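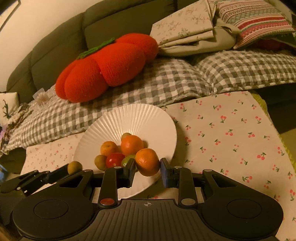
Two grippers, one plate. An orange gets its turn.

Wanted: people to try the Toltby hand gripper and tell us what's wrong with it

Skikmont sells a hand-held gripper kit called the Toltby. You hold it, squeeze, and the fingers close on whatever you were brave enough to aim at. Our own staff think it's wonderful, but our own staff designed it, so we're looking for 15 people in the Enham area who owe us nothing.

Sessions run in May, in an ordinary living room with a sofa and more cushions than anyone needs. You'll work with a gripper in each hand, moving small round fruit on and off a plate. Each session lasts 3 hours with a break, and you'll come to three of them. Pay is $152 per session, paid the same day. Parking is free and a bit of a walk.

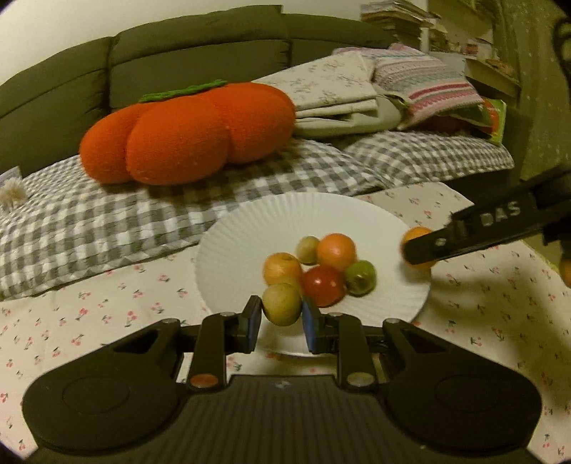

Tomatoes are harder than they sound. Squeeze too gently and they roll under the furniture; squeeze too hard and you'll be wearing one. We want to hear about both, along with sore thumbs, stiff triggers and any names you come up with for the thing.

You should be 19 or older, have reasonable use of both hands, and be able to sit or kneel by a low seat. No technical background needed. If you've worked for Skikmont or Whitlock, or live with someone who has, we'll have to pass. Please mention any citrus or tomato allergy when you apply.

To apply, send Estela Lagos a few lines about yourself and the last gadget that let you down. Long grudges are welcome. Valentin Plattner handles scheduling and will call you back, usually at lunch.

Posted 4 April 2018. Open until all places are filled.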